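Home Reports Letters Take part Back issues Contact

Wanted: 161 households in and near Brellby who don't believe what it says on the packet

January 2019

Rey is looking for people to help with a long, slow and fairly dull test of two things sold for the bathroom. One is Skiltik, a small insert that screws into the end of a tap. The other is Flavivura, a sachet of powder that you leave in the basin overnight. Between them they are supposed to cut your water bill, keep limescale away and make the room "feel fresher for longer", whatever that may mean.
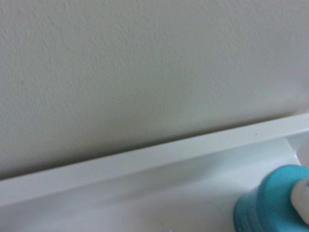
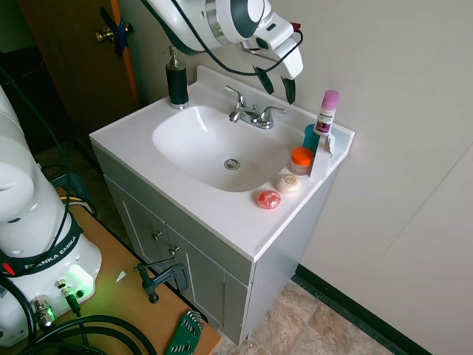 We have our doubts. We would like to have them settled one way or the other, and we can't do it by ourselves.

Why we are bothering

Readers have been writing to us about both products since last summer. Some swear by them. A reader who had fitted Skiltik to every tap in the house told us her bill had dropped by a third, and then mentioned in her second paragraph that two grown-up sons had moved out in the same quarter. Another was sure that Flavivura had cleared the ring around his plughole. He had also started wiping the basin down each night, as the instructions on the sachet tell you to do. We wonder how he'd have got on with the wiping and no sachet.

The sellers of Skiltik rest most of their case on a survey of 1262 customers. We asked to see the questions. What came back was a single page with a pie chart on it. As far as we can make out, people were asked whether they felt they were using less water, a few weeks after paying for something that promised they would use less water. We asked how many had read a meter. We are still waiting for an answer to that one.

Flavivura doesn't offer even a pie chart. The packet says "tested in real homes". We'd like to know which homes, for how long, what they were compared with, and who did the looking.

None of this means the products are useless. A tap that lets less water through may well save some water, if people don't simply leave it running for longer. A powder may well loosen scale. Plenty of things do, including vinegar, at a good deal less money. We've been wrong before in these pages, most painfully over the draught strips, and we printed the result all the same.

What we did last time, and what was wrong with it

We ran a first go at this last year. We sent out forms with the magazine and got 471 back, which pleased us very much until we sat down to read them. Many had no starting meter reading. Plenty had been filled in all at once, in the same pen, with the same number in every box. And everybody knew what they had been given, so the people who liked the idea reported good news and the people who thought it was rubbish reported rubbish. We learned a fair amount about our readers and next to nothing about taps.

So we are starting again, with fewer people and stricter rules.

What the new test looks like

Each household will be put in one of four groups by drawing lots. You can't choose your group and neither can we.

The first group gets a Skiltik insert for the bathroom tap and nothing else. The second gets Flavivura sachets. The third gets both. The fourth gets a plain insert that should do nothing to the flow, and sachets of something harmless that we have mixed to look much like the real powder. We won't say what is in it until the end, though you can have the full list of contents in a sealed envelope if anyone in the house has allergies or bad skin, and you may open it whenever you need to.

The groups aren't perfectly hidden. Somebody in the first group will notice they have no sachets. We talked for a long time about giving everyone dummy versions of everything and found that we couldn't pay for it. If you think this spoils the whole test, write and tell us, preferably with a cheaper way of doing it.

The test runs until the end of August. We know that's a long time to think about a basin. A short test would suit the sellers very well, as nearly anyone will turn the tap off sooner for a fortnight if they know somebody is interested.

What you would have to do

Read your water meter once a week and write the number down. The number itself, please, with all its digits, and no working out.

Keep a short diary of who is staying in the house. Guests, holidays, a child home from university, a burst pipe, a new washing machine. All of these matter a great deal more than most people expect.

Once a month, wipe the basin dry and compare the marks around the plughole and the foot of the taps with a card of printed patches that we will send you. You pick the closest patch. We know that two people will pick different patches, so please let the same person do it each time, in the same light, and without looking back at last month's choice.

Carry on cleaning exactly as you do now. If you never clean the basin, then carry on never cleaning it. We won't print your address.

Don't change anything else on the tap or in the pipes if you can help it. If you have to, tell us what and when.

You'll also have one visit from us at the start, to fit the insert and see that the meter can be read, and one at the end. Each should take less than an hour. We may come back in between to a few homes picked by lot, with plenty of warning.

Who we are looking for

You must have a water meter that you can get at without moving furniture or lying in a flower bed. You must have a bathroom basin with a tap or taps that take a standard insert. Bring a note of the make, if you can find one, and if you can't we will try it on the day. You should be planning to stay in the same home until at least September.

We need all sorts. Flats, terraces, big families, people on their own. We have too many volunteers already who are retired and tidy, and we love them dearly, but their basins start out so clean that there's hardly anything to measure.

It doesn't matter whether you already own either product, as long as you are willing to take it off or stop using it for a month before we begin. It doesn't matter what you think of them. Believers are very welcome. A test filled with people like us would be no better than a survey filled with people like them.

We can't take anyone who works for, sells for or is married to anyone who works for either company. We can't take homes with a water softener. We can't take homes where work on the bathroom is planned before the autumn, and please be firm with yourself about what "planned" means.

What you get

Not a lot. You keep the insert, if you want it. We will pay for the stamps. Every household that sends in a full set of readings goes into a draw for a year's water bill, up to a sensible limit that is set out in the forms. You'll get the results before they are printed, along with your own readings set beside those of your group.

We aren't paying a fee. We did think about it. Our worry is that people who are paid by the form will send in forms.

Who is paying for it

Readers are, out of the testing fund. We bought the inserts and sachets in ordinary shops, at full price, with the receipts kept. Skiltik's sellers offered us 1000 free inserts when they heard about the plan, together with "help in wording the results". We said no to both. Flavivura's people haven't offered us anything, which may be to their credit or may mean they haven't opened the letter.

Both firms have been sent the full plan. They have until we start to tell us what is unfair about it, and anything they send will be printed beside the results. What they can't do is wait for the result and then find fault with the method. The same goes for us. The plan says which sums we will do and how big a difference we will count as worth having, and it's been lodged with our printer so that we can't quietly change it in the summer.

Some questions we've had already

One reader asks if she can drop out. Yes, at any time, without giving a reason, but please tell us that you've stopped. People who fade away are the curse of this kind of work. If all the disappointed ones give up and the happy ones carry on, then the product looks splendid.

Several have asked what happens if the insert makes the tap spit, or whistle, or slow to a dribble. Take it off, write down the date, and tell us. That is a result too, and one that the pie chart left out.

A tenant asks whether the landlord has to agree. If you're allowed to unscrew the end of the tap to clean it, we doubt there will be trouble, but ask first and get the answer on paper.

And a man near the old station wants to know why we don't put the things on a bench and measure the flow. We have done. The insert does let less water through. Whether that leads to a smaller bill in a house with people in it is another matter.

How to apply

Write to Rey, Basin Test, at the usual Brellby address, or use the form on the Take part page. Tell us how many people live with you, what kind of home it is, where the meter is, and whether anybody there has a skin complaint. One side of paper is plenty. If you've kept old water bills, say so, but hang on to them for now.

If more people apply than we can use, we'll draw lots again, and the rest will go on a waiting list. Everyone will hear from us by post. Please don't buy either product in the meantime on our account.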